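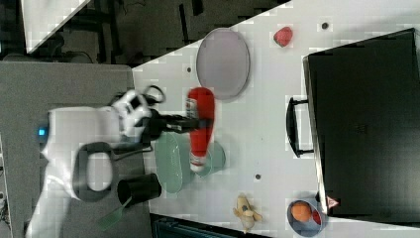
My uncle Behrouz says you can tell everything about a person by what they put on their eggs, and he said it to me again on Thursday, at a roadhouse 77 kilometres past Wiltov, while I was trying very hard not to cry into mine.

We were driving Gran's piano to my sister's place in Clarkov. Well, Behrouz was driving. I was holding the map and saying "left here" a bit too late every time. He'd strapped the piano down himself with old sailing rope, and whenever we hit a pothole the thing played a chord. A low, grumpy one. "She's got opinions," he'd say, and pat the dash.

I hadn't told him about the job yet. Or about Sharifi Street, where I no longer had a flat, or the 16 boxes of my stuff in my mate's garage.

"Tomato sauce," he said, watching me pour. "That's a person who wants to be nine years old again."

"Maybe I do."

"What was so good about nine?"

I had a think. When I was nine, Gran was teaching me a waltz on that piano and I never got past the first page, because there was always a biscuit at the end of it and I'd worked out I could just skip to the biscuit. She let me, too! She'd play the rest herself, with her slippers on, and I'd lie underneath by the pedals and feel the whole floor hum.

So I told him that. Then I told him the other stuff, all in a rush, and he kept buttering his toast right out to the corners, the way he does.

"Righto," he said at last. "Does your sister play?"

"No. She wants somewhere to put her plants."

He paid at the counter, bought a bag of mints, and we walked out to the ute. It was windy and the rope was humming a bit. He got in, started her up, and sat there with the blinker going – right for Clarkov, left for home.

"You've got the map," he said.

I looked at it for ages. Then I said "left here", and for once I said it in time, and behind us the piano grumbled all the way over the kerb.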